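Student Robotics Team Advances to Regional Final

The Cadwaladr College robotics club has qualified for the regional final of the Telik Student Automation Challenge, the college announced in March. The team scored 1,072 points over two qualifying rounds and will compete in the tabletop handling division.

Entries in this division must use small robot arms to move objects between set locations on a desk. Teams build or adapt their own arms and write their own control programs. A round is scored on accuracy, time and the quality of the written log that each team submits with its entry.

"The students have learned to test one change at a time and to write down what they find," said Marama Tapsell, who teaches engineering at the college and advises the club. "Their log for the second round received 94 points out of 100, and that mark made the difference in a close field."

Club members work with two arms, one black and one green, which share a desk in the engineering room. The green arm's housing and links are 3D-printed, and its gripper has angular fingers. Practice objects include a yellow ball, a round cardboard bowl and a small wheeled car with a light wooden body panel and bright blue wheels.

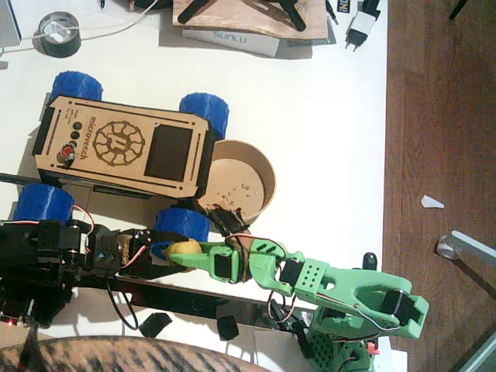

Preparation for the Final

The final will add a task in which both arms must operate in the same work area without contact. Students have begun rewriting their motion programs for this requirement and expect to complete the first full version before the spring break. Older members are leading the programming, while first-year students are responsible for part design and for the log.

The club received a grant of $1,840 from the Jusico Education Fund at the start of the school year. The money has been used for servos, printing material and entry fees. A second application, covering travel to the final, is under review.

Students in all grades may join the club. No earlier experience in programming or electronics is required. Meetings begin at 3:30 p.m. in the engineering room, and permission forms are available from the main office.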